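About Ditside

Ditside is a small evening school for bookkeeping and payroll in Prondmont. We teach adults who already work: shop owners, office assistants, people who came back to a job after a long time at home, and people who are new in the country and want to understand the papers their employer gives them.

How we started

Attila Hegyi and Zahira Khoo worked for many years in the same accounting office on Kofler Street. Every August the clients brought their receipts in bags, and every August the same questions were asked. Attila began to answer them in a free talk after work. The first talk had 19 listeners, and most of them asked when the next one would be. Two winters later the school was registered, with one classroom and a secondhand copy machine that we still use for the exercise sheets.

What we teach

The basic course has 17 evenings. It begins with the cash book and ends with a full set of yearly accounts for a small bakery, which our teachers wrote themselves and change each year, so that old answers do not help. After it, students can continue with payroll or with cost accounting for workshops. Payroll is the more difficult of the two, and we recommend a break of some weeks before it.

We write all figures by hand in the first month. Many students complain about this, and a few of them very politely. From the second month we work with spreadsheets. We do not teach one special accounting program, as employers in our region use very different ones.

Our teachers

Zahira Khoo leads the basic course and corrects the homework with green ink.
Attila Hegyi teaches payroll.
Narendra Mittal teaches cost accounting. Before this he kept the books of a furniture maker.
Máté Juhász is in the office from four o'clock until the last class ends. Please ask him about enrollment, lost certificates and parking.

Classes and fees

A class has at most 12 students. The fee can be paid in four parts without extra cost. If you miss an evening, you may attend the same lesson with the other group, but please call Máté before, so that there is a chair for you. Textbooks stay in the classroom library and can be borrowed for one week.

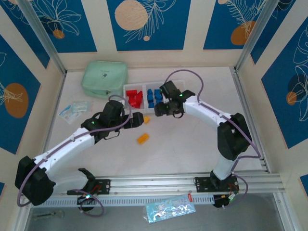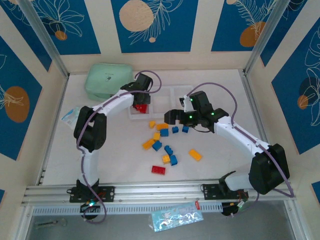
Reading time: 3 minutes

Our library

The library was a gift from Reinhold Kramer, who taught commercial arithmetic before he retired. It has 44 books on bookkeeping, the oldest with very beautiful tables of interest. These old ones may be read in the room only. The newer books may go home with you, and the list hangs next to the office door.

Contact

You can visit us on any class evening before the lesson begins. For questions about the payroll course, please leave a message for Attila at the office and he will call you back.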